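Course notes, week 5: The counter as a workplace
Household Practice, Tue 6 October
Notes written up by Karabo Tshabalala

These are the notes from the session, tidied up a bit, plus a few things I ran out of time for. If you were in the room you can skip to the part on trays, which I rushed through badly. If you missed it, read the whole thing and then do the exercise at the end, and bring it with you next time.

Where we left off

Last week was cupboards and shelves, and Bheki Sibiya took you through his way of sorting by how often a thing gets picked up. Keep that in your head, as the counter is really the same idea with the doors taken off. Everything on a counter is on the top rung of the ladder, whether it earned the spot or just got put down there one evening and stayed.

I asked you all to name what lives on your counter at home without going to look. Most of you got the toaster and the kettle and then slowed right down. That's normal! We stop seeing what's always there. One person forgot a whole microwave (you know who you are, and you were very gracious about it).

Standing goods and passing goods

Two words I'm going to use for the rest of the course, so write them down somewhere.

Standing goods are the things that live on the counter. Appliances, canisters, the utensil pot, the oil bottle. They might get moved an inch or two when you wipe, but they go back.

Passing goods are on the counter for the length of a job. The cutting board is the classic one, and plates, trays, a dish with something in it, a bag of snacks you opened and meant to put away.

Trouble starts when a passing thing turns into a standing thing and you never decided on it. A plate waits for one more item, then it waits for the person who's going to take it, then it's Thursday. I don't think there's any great moral failing in that, but it eats work surface, and work surface is what you came to the kitchen for.

Some things are hard to call. A cutting board that's always out – is it standing or passing? I go back and forth. In my own kitchen (the flat on Gedier, for those who came to the June open day) the board stays out all the time and I count it as standing, and then I have to be strict about what gets put down on top of it. Bheki hangs his up after every use and thinks I'm a slob. You can pick your side.

The back row

Look along the back of almost any counter and you'll find a row. It's the strip against the wall, and it fills itself. Tall things drift there so they won't get knocked, and small things drift there after them, and by the end you've got a line of containers with no particular order to it.

What I'd like you to do with a back row is read it from one end to the other and ask of each thing: is this next to something it gets used with? Flour next to the sugar, fine. Utensils near the stove, fine. Cereal next to the utensils, well, maybe that's where the bowl gets filled, or maybe that's where there was a gap.
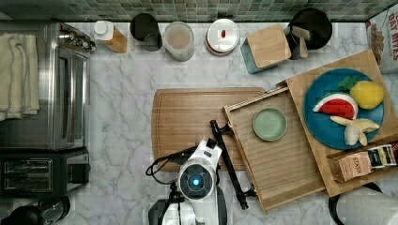

Fig. 1. A counter with a full back row, a board in the middle and a tray to the side. The food on the plate is play food.

Take a few minutes with Fig. 1 before you read on. It has plenty on it and still has a shape. The heating appliances are together at the left, with the toaster oven running lengthwise out from the wall and the two-slot toaster below it. That's good grouping. Anyone making toast is working at one end and leaving the rest alone.

Then the towel. It's folded and hanging off the toaster oven, and I'd move it. A lot of people do this, it's a handy rail height and it's right there, but cloth and a hot appliance is a habit I want you to get out of. Even if the oven is only on twice a week, one of those times you'll forget. Put a hook on the side of a cupboard, or use the oven door handle on the big stove if yours stays cool.

The row at the back is a mixed one. There's a glass jar with a pale powder in it, could be flour, could be sugar, and that's a label problem. I've said it before and I'll say it again when we do pantries: if two people use a kitchen, the jar needs a word on it. The black canister beside it is open at the top. If dry goods go in there, I'd want it closed. The package of Oat Bites is up in the right-hand corner, and for me that's the likeliest passing thing in the whole row.

As for the play food, please don't laugh it off the counter. Anyone who lives with small children has a plush banana on a plate somewhere. Toys in a kitchen are passing goods like any other, and having them together on one plate is a lot better than having them loose among the real fruit. I'll come back to this.

Trays

This is the bit I rushed. A tray does one job that a bare counter can't: it lets you move several things with one lift. That's the whole case for it. If you've got a small dish, a spoon and a napkin in a tray, clearing them away is one trip, and wiping under them is one lift.

Where it goes wrong is overlap. In Fig. 1 the slatted tray sits partly over the right side of the board, so the board has lost some of its cutting area and the tray can't be sitting flat all the way across. I'd slide it right until it clears the board. If there isn't room to slide it, that tells you there are more trays out than the counter can hold, and one of them needs to go on a shelf.

Slatted trays, a quick word. They look lovely and crumbs love them. Turn them over the sink and tap the back, then wipe along the slats, never across. A flat-bottomed tray is quicker to clean if you're carrying anything that sheds.

And don't stack trays with things in them. I know it's tempting. We tried it at the Flilirholm teaching kitchen for one term and lost a very nice bowl.

The center

Keep the center of the counter for the board. I was asked why it shouldn't be pushed up to the wall, and the answer is elbows. You need space behind the board for the stuff you've already cut and space in front so it doesn't creep toward the edge. If your board has a groove around the rim, it's there for juice, so use that side up for tomatoes and melon and meat, and flip it to the plain side for bread if it has one.

A good rule of thumb is that you should be able to start chopping an onion within 15 seconds of walking in. If you have to relocate three things first, they're in the wrong place. I timed myself at home and got 80 seconds, mostly on account of the mail, so I'm in no position to be smug.

Shared kitchens and play things

Coming back to the toys. When a kitchen is used by kids as well as adults, give the play set its own spot at a height they can get to, a low shelf or a bottom drawer. Brukard, the family center where some of you will do placement, has a drawer for it with a picture of a lemon on the front, and even the two-year-olds know where it is. What you want to avoid is the play food traveling through the real food prep area while someone has a knife out. Plush also soaks up spills, and not all of it can go in the wash, so check the tag before you promise anybody.

Exercise for next time

Pick one counter. Your own is best, a friend's will do.

Draw it from above. Boxes and circles are plenty, please don't spend an evening on it.
Write S or P on every item, and a question mark if you can't decide.
Underline anything that sits on top of, or leans over, something else.
Move no more than 5 items, then draw it again.

Bring both drawings. Leave the before as it is, don't tidy first! I can always tell.

If you'd like to write it up for credit, the limit is 2,000 words including captions, and Bheki is reading them this time, so put your drawings in the order he asked for. Tu Hall is booked for us again, same door, and the heating in there is on the weak side, so bring a sweater.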